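Kapitel 6
Wenn der Greifer dazukommt: Arbeit in teilautomatisierten Betrieben

Lernziele
Nach diesem Kapitel können Sie
– zwischen Arbeitsplatz, Tätigkeit und Teilaufgabe unterscheiden,
– beschreiben, wie sich Aufgaben verschieben, wenn ein Betrieb einzelne Handgriffe automatisiert,
– Anforderungen an Einarbeitung, Pausenregelung und Mitsprache aus einem Fallbeispiel ableiten.

6.1 Ein Fall zum Einstieg

Die Firma Kidura bereitet gebrauchte Möbel aus Büros und Wohnheimen auf. Schränke, Rollcontainer und Kommoden kommen in der Halle an, werden geöffnet, ausgeräumt, geprüft, gereinigt und wieder verkauft. Im Monat sind es bis zu 600 Stück. In der Aufbereitung arbeiten 17 Beschäftigte, die meisten von ihnen angelernt, einige seit der Gründung des Betriebs.

Lange galt die Aufbereitung als nicht automatisierbar. Die Möbel sind verschieden hoch, die Griffe sitzen an unterschiedlichen Stellen, und in den Fächern liegt, was die Vorbesitzer zurückgelassen haben: Gläser, Büroklammern, einzelne Schlüssel. Eine fest programmierte Maschine, die immer dieselbe Bewegung ausführt, nützt hier wenig.

Im März begann der Betrieb gemeinsam mit dem Technikanbieter Balcombe ein Vorhaben mit lernenden Robotern. Sie sollen zunächst zwei Teilaufgaben übernehmen: Türen und Schubladen öffnen sowie zurückgelassene Gegenstände entnehmen. Die Bewegungen dafür werden nicht am Schreibtisch programmiert. Beschäftigte führen sie mit handgehaltenen Greifern vor, an denen eine Kamera sitzt. Aus vielen solcher Vorführungen wird ein Modell berechnet, das später einen Roboterarm steuert.

Ülle Eglītis leitet die Aufbereitung. Sie teilte zu Beginn fünf Personen für die Vorführungen ein, jeweils für die Frühschicht. Die übrigen arbeiteten weiter wie bisher. Schon nach kurzer Zeit stellten sich Fragen, die im Projektplan nicht vorkamen. Zählt eine Vorführung als Arbeitsleistung, wenn am Ende kein Möbelstück fertig ist? Wer darf entscheiden, dass eine Aufnahme verworfen wird? Und wie lange kann jemand mit dem Greifer arbeiten, bevor Schulter und Handgelenk ermüden?
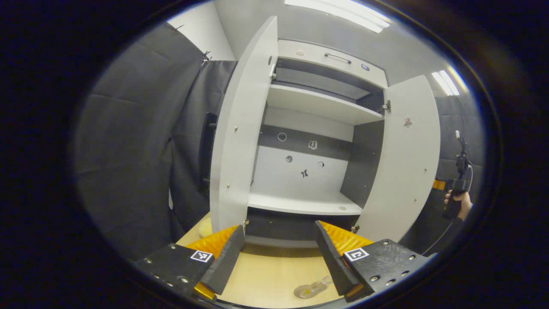

Abb. 6.1: Vorführung an einem geöffneten Schrank mit handgehaltenen Greifern. Zwischen den Greiffingern liegt ein durchsichtiger Gegenstand auf dem Boden. Foto: Kidura / Projektarchiv

Abbildung 6.1 gibt den Arbeitsplatz aus der Sicht der Greiferkamera wieder. Ein Roboter, der mit solchen Aufnahmen trainiert wird, erhält also keinen Überblick über die Halle. Er lernt aus dem Ausschnitt, der vor den Fingern liegt. Die schwarz-weißen Marker auf den Platten dienen dazu, die Stellung der Finger aus dem Bild zu berechnen. Am rechten Bildrand ist ein zweiter Greifer in der Hand einer Person zu erkennen.

Für die Beschäftigten bedeutet das eine ungewohnte Arbeitsweise. Wer einen Schrank sonst mit dem Knie aufhält und nebenbei mit der anderen Hand ein Glas herausnimmt, muss diesen Ablauf nun in einzelne Schritte zerlegen. Die Bewegung soll ruhig sein, der Gegenstand muss im Blickfeld der Kamera bleiben, und die Finger schließen erst, wenn sie richtig stehen. Geübte Kräfte empfinden das anfangs oft als Rückschritt.

6.2 Arbeitsplatz, Tätigkeit, Teilaufgabe

In der öffentlichen Diskussion wird häufig gefragt, welche Berufe durch Roboter wegfallen. Für die Untersuchung eines Betriebs ist diese Frage zu grob. Wir unterscheiden deshalb drei Ebenen.

Der Arbeitsplatz ist die Stelle, die eine Person im Betrieb einnimmt, mit Vertrag, Eingruppierung und Arbeitszeit. Die Tätigkeit fasst zusammen, was auf dieser Stelle regelmäßig getan wird, im Fall Kidura etwa das Aufbereiten von Schränken. Eine Teilaufgabe ist ein abgrenzbarer Schritt innerhalb der Tätigkeit, zum Beispiel das Öffnen einer Schublade.

Automatisiert werden in der Regel Teilaufgaben. Der Arbeitsplatz bleibt bestehen, aber seine Zusammensetzung ändert sich. Fallen leichte Handgriffe weg, kann der Rest anspruchsvoller werden. Er kann auch eintöniger werden, wenn ausgerechnet die abwechslungsreichen Schritte an die Maschine gehen. Welche Richtung ein Betrieb einschlägt, hängt von Entscheidungen über Zuschnitt und Verteilung der Arbeit ab.

Hinzu kommen neue Teilaufgaben. Bei Kidura waren es das Vorführen, das Sichten der Aufnahmen und das Zurücksetzen des Aufbaus nach jedem Durchgang. Das Zurücksetzen wurde in der Planung übersehen. Türen müssen wieder geschlossen und Gegenstände neu hingelegt werden, und zwar jedes Mal etwas anders, damit das Modell nicht nur eine einzige Lage kennenlernt. Diese Arbeit erledigten zunächst diejenigen, die gerade Zeit hatten. Auf der Stundenabrechnung erschien sie nirgends.

6.3 Erfahrungswissen und seine Weitergabe

Solène Mallet arbeitet seit vielen Jahren in der Aufbereitung und gehörte zur ersten Gruppe. In einem Gespräch für dieses Lehrbuch schilderte sie ihre Erfahrung so:

»Beim Öffnen merke ich am Widerstand, ob ein Scharnier verzogen ist. Das sieht man auf der Aufnahme nicht. Ich habe dann gefragt, ob ich es dazuschreiben soll. Dafür gab es kein Feld.«

Das Beispiel zeigt eine Grenze des Verfahrens. Aufgezeichnet wird die sichtbare Bewegung. Das Wissen, das sie lenkt, bleibt zum Teil bei der Person. In der Arbeitsforschung spricht man von implizitem Wissen: Es wird sicher angewendet, lässt sich aber nur schwer in Worte oder Daten fassen.

Nach Rücksprache mit der Gruppe ergänzte Balcombe ein Bemerkungsfeld. Außerdem wurde vereinbart, dass eine Vorführung höchstens 90 Minuten am Stück dauert und danach eine andere Arbeit folgt. Das Sichten der Aufnahmen und das Zurücksetzen gelten seitdem als Arbeitszeit wie jede andere.

Offen blieb die Frage der Eingruppierung. Wer Bewegungen vorführt, bildet im weiteren Sinn aus. Ob sich daraus ein Anspruch auf höheren Lohn ergibt, beurteilten Betriebsleitung und Belegschaft verschieden. Auf den Streit kommen wir in Abschnitt 6.6 zurück und vergleichen ihn mit dem Vorgehen der Wäscherei Krūmiņa, die eine befristete Zulage eingeführt hat.

Schlüsselbegriffe
Teilaufgabe, Teilautomatisierung, Vorführung, implizites Wissen, Eingruppierung

Aufträge zur Vorbereitung
1. Wählen Sie eine Tätigkeit aus Ihrem Praktikumsbetrieb und zerlegen Sie sie in Teilaufgaben. Markieren Sie diejenigen, bei denen der Tastsinn eine Rolle spielt.
2. Entwerfen Sie eine kurze Regelung für das Zurücksetzen des Aufbaus: Wer übernimmt es, wann und wie wird es erfasst?
3. Lesen Sie den Auszug aus der Betriebsvereinbarung Gradham im Anhang und notieren Sie, welche der in 6.1 genannten Fragen dort geregelt sind.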